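4. 調査地と資料

4.1 調査地の概要

本節では、職場食堂における食べ残しと、その食品の生産に使われた水との関係を調べるために用いた資料について述べる。前節で見たように、食料の水利用に関する研究は、国と国との貿易、または家庭の消費を単位とするものが多い。食堂のような中間の場所は、統計の上では「外食」または「給食」の一部として扱われ、個別に取り出されることが少ない。そのため本研究では、範囲を一つの町に限り、そこで得られる記録をできるだけ細かく読むことにした。

調査地としたGrolcombeは、川の下流にある町であり、周辺の農地では小麦と飼料用の作物が栽培されている。農地の灌漑には地下水が使われており、夏の取水制限は町の住民にとってよく知られた問題である。しかし、町の食堂で出される食品の材料は、必ずしも周辺の農地から来るものではない。とくに肉と乳製品は、ほかの地域から加工済みの状態で届く。このことは、食べ残しを減らしても、その効果が町の地下水に直接あらわれるとは限らないことを意味する。この点は6節でもう一度取り上げる。

対象とした食堂は、給食会社Dandumが運営する昼食の食堂である。温かい定食と、朝のうちに作り置きされる冷たい食品の二種類を提供している。冷たい食品の中心はサンドイッチで、売れ残ったものは午後三時に棚から下げられ、翌日に持ち越されない。定食の残りは皿の上で混ざってしまうが、サンドイッチは一個の単位で残るので、材料にさかのぼって計算しやすい。本研究がサンドイッチに重点を置いたのは、主としてこの理由による。

4.2 廃棄記録

資料の第一は、食堂の厨房でつけられている廃棄記録である。記録は紙の用紙に手書きされ、食品名、廃棄の段階、包装の有無、および短い備考の欄がある。筆者らは九月から十二月までの用紙を借り受け、すべてを表に入力した。入力した記録は1,263件であり、そのうちサンドイッチに関するものは677件であった。残りは、サラダ、果物、菓子パン、およびスープである。

廃棄の段階は、もとの用紙では「棚」「返却」「厨房」の三つに分けられている。「棚」は売れ残り、「返却」は客が買った後に残したもの、「厨房」は調理の途中で捨てられたものを指す。入力を始めてすぐに、この分け方が担当者によって少しずつ異なることがわかった。たとえば、切り方を失敗したサンドイッチは、ある担当者の用紙では「厨房」であるが、別の担当者の用紙では、一度棚に出されたという理由で「棚」になっている。備考欄から判断できるものは筆者らが修正し、判断できないものは「不明」とした。修正した記録には印をつけ、もとの分類による計算も別に行った。二つの計算の差は付録Bに示す。

また、量の書き方も統一されていなかった。「二個」「一皿」「半分ほど」などの表現が同じ用紙の中に見られる。重さの測定は行われていないため、本研究では食品ごとの標準の重さを決め、それに個数を掛けた。「半分ほど」と書かれた場合は0.5個として扱った。この処理が正しいかどうかを個々の記録について確かめる方法はない。

4.3 水の量の推定

食品の重さから水の量を推定するために、本研究ではKuzmenko係数を用いた。この係数は、材料一キログラムを生産するために使われる水を、雨水、灌漑水、および希釈に必要な水の三つに分けて示すものである。三つの合計だけを見ると、牧草地で育てられた牛の肉と、灌漑された飼料で育てられた牛の肉との違いが見えにくくなる。そこで結果の表では、合計とともに灌漑水の値を必ず並べた。

サンドイッチの材料の割合は、Dandumから提供された配合表によった。配合表は季節ごとに変わるが、入手できたものは秋の版のみである。十二月の記録にも秋の配合を使ったことは、本研究の限界の一つである。具材がハムであるか、豆のペーストであるか、卵であるかによって推定値は大きく変わる。一方、パンの部分の値は種類による差が小さく、個数にほぼ比例する。なお、用紙に単に「サンド」とだけ書かれ、具材が不明な記録については、同じ日に廃棄されたほかのサンドイッチの平均を当てはめた。同じ日にほかの記録がない場合には、計算から除いた。

輸送と冷蔵に使われる水は計算に含めていない。容器の洗浄に使われる水も、同じ理由で除いた。洗浄の水は食堂の水道の使用量に含まれており、食品ごとに分けることができないからである。

4.4 聞き取り

資料の第二は、食堂の利用者と従業員に対する聞き取りである。利用者34名、従業員数名に協力をお願いした。一回の聞き取りは20分とし、昼食の混雑が終わった後に、食堂の隅の席で行った。質問の順序は決めておいたが、話が別の方向に進んだ場合には、無理に戻すことはしなかった。録音を希望しない人については、筆者の一人であるBukola Balogunが手書きのメモを取り、その日のうちに清書した。

聞き取りの目的は、廃棄記録には書かれない事情を知ることであった。とくに、一人分の大きさについての意見を集めたいと考えた。記録の上では、「返却」のサンドイッチの多くは、全部ではなく一部が残されたものである。もし一個が大きすぎるのであれば、小さいものを用意することで、材料も水も節約できる可能性がある。利用者が「一人分」という言葉で何を考えているかをそろえるために、聞き取りではサンドイッチ一個を基本の単位とし、定食やスープとの比較はその後で尋ねた(図3)。

図3 長方形のトレイとサンドイッチ 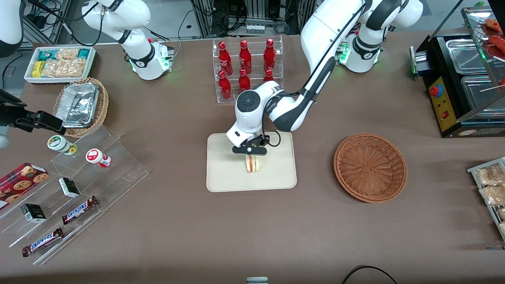
Latrice Kowalczykによれば、一個の大きさよりも、昼休みの長さのほうが問題であるという。会議が延びた日には、食べ始める時刻が遅くなり、半分を残して席を立つことになる。小さいサンドイッチが売られていても、空腹のときには大きいほうを選ぶだろう、とも述べている。同じ趣旨の発言は、ほかの利用者からも聞かれた。この意見に従えば、大きさを変えるだけでは「返却」の廃棄は十分に減らないことになる。

これに対して、Kofi Abugriは、残したものを持ち帰ることができれば問題の多くはなくなると話した。現在の規則では、包装を開けた食品を食堂の外へ持ち出すことは認められていない。規則は衛生上の理由で定められたものであるが、いつ、誰が決めたのかを説明できる従業員はいなかった。持ち帰りの希望がどの程度あるかについて、本研究は質問を用意していなかったため、数字で示すことはできない。

水についての質問には、答えにくそうにする人が多かった。肉の生産に多くの水が必要であることは広く知られていたが、それを自分の昼食と結びつけて考えたことがあるという人は少なかった。夏の取水制限についてはよく話す人でも、話題は庭や家庭菜園に限られることが多かった。ここには、遠い場所で使われた水と、目の前の水道の水とを同じ「水」という言葉で尋ねたことの影響もあると思われる。予備調査ではこの点に十分気づいておらず、質問文は途中で変更しなかった。

4.5 資料の偏り

以上の資料には、少なくとも二つの偏りがある。第一に、廃棄記録は忙しい日ほど不完全である。用紙が白紙の日は、廃棄がなかった日ではなく、書く時間がなかった日である可能性が高い。Aba Sowahとともに白紙の日を仕入れ伝票と照らし合わせたところ、仕入れの量はほかの日と比べて少なくなかった。そこで白紙の日はゼロとせず、欠測として扱った。

第二に、聞き取りに応じた利用者は、時間に余裕のある人に偏っている。混雑の時間に急いで食べ、すぐに職場に戻る人の意見は、ほとんど得られていない。昼休みが短いという指摘が、それでも複数の人から出されたことは注意してよい。次節では、これらの偏りを考慮した上で、まず「棚」の廃棄について、月ごとの推定値を示す。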